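Records and Personal Data, Unit 7: Retention and Deletion
Course notes, Koltdale Continuing Studies. Instructor: Miyuki Oshima. Revised March 3, 2023.
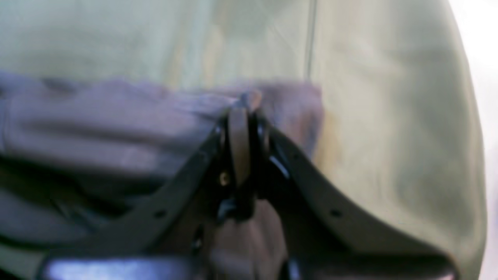

The last unit dealt with what a website may collect and what its notice must say about it. These notes take up the next question: how long the data is kept, and what counts as getting rid of it.

7.1 Terms

Retention period: the length of time a record is held, counted from a stated starting event. A period with no starting event cannot be applied. "Two years" is incomplete. "Two years from the close of the account" can be put into a schedule.

Deletion: removal of a record so that the holder can no longer read it by ordinary means. Hiding a record from the user's screen is not deletion.

De-identification: removal or change of the fields that link a record to a person. Whether the result is still personal data depends on what else the holder has. A table of zip codes and birth dates may point to one person in a small town.

Hold: an instruction to stop scheduled deletion for a defined set of records, usually on account of a dispute or an audit. A hold overrides the schedule until it is lifted in writing.

7.2 The schedule

A retention schedule lists record types, not systems. The same type often sits in several places — a mail server, a shared drive, a vendor's database — and the schedule applies to all of them. Each line should give the record type, the starting event, the period, the person who approves deletion, and the method.

Server logs are the type most often left out. Where a log holds network addresses, treat it as personal data for this course.

7.3 Backups

Deleting a record from the live system leaves it in the backups until those are overwritten. The notice should say so if the delay is more than a few days. If a backup is restored, deletions made after the backup date must be run again, so a list of them has to be kept. That list should hold record numbers only.

7.4 Case: Stender and Conel

Stender runs a mailing list with over 4,000 subscribers. Conel sends the mail under contract. Stender's notice promises deletion on request. In February a subscriber, Begović in the case file, asked to be removed and later received another mailing. Stender had deleted its own copy. Conel had kept the address, and the contract was silent on the point.

Points for written answers, one page:
Which promise in the notice was broken, and by which firm.
What clause the contract should have had.
Whether Stender may keep the bare address on a "do not mail" list, and for how long.

Read sections 7.2 and 7.3 again before starting. Unit 8 covers access requests.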